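Section 9. Leveling the Bodine work table

The Bodine leaves our plant in Pollmont perfectly level. Your floor was made by somebody else, and so you will need this section.

You will want the hex key from the parts bag, a spirit level and a second person who does not mind lying down.

1. Put the table where it is going to stay. Leveling it in the hallway and then moving it is a popular way to spend an evening.

2. Turn all the feet fully in. They go clockwise when seen from underneath, which is counterclockwise to anyone still standing up. Agree on this first.

3. Set the level on the top along the long side, then across it. Write down which corner is low. Memory is poor at corners.

4. Back out the foot at the low corner, half a turn at a time, and check again after every turn.

CAUTION: Do not extend any foot more than 40 mm. If you need more than that, the trouble is with the house, and this manual does not cover houses.

5. When the bubble sits still in both directions, press down on each corner in turn. A table that rocks is not level, whatever the bubble says.

6. Tighten the lock nuts. Hold the foot with one hand while you do it, or it will follow the nut around and you will be back at step 4.

Oil the top once the table is level. Pooled oil finds the low corner faster than any instrument we sell. 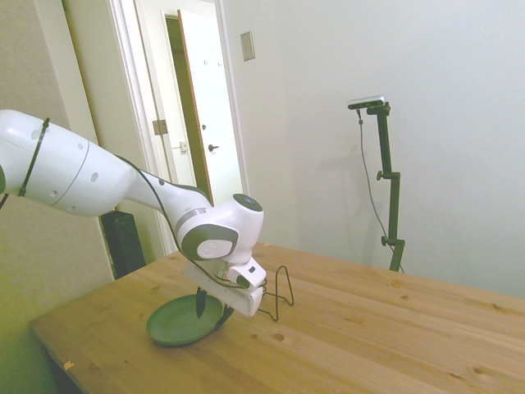 Fig. 9-2. Light wood top, with equipment in place.

NOTE: Check the level again a month after setting up. Wood and floors both settle, seldom in agreement. A table put up in May may want another half turn when the heating comes on.

If a foot squeaks, a little candle wax on the thread will quiet it. Do not use cooking oil – it works nicely for a week and then sets like varnish.

Replacement feet are part no. 2365, sold in sets. The older Trostero table takes part no. 293, and the threads are just close enough for the wrong one to go in and never come out. Taner Uçar at the parts desk keeps a drawer of the results.

Continue to Section 10, Fitting the drawer.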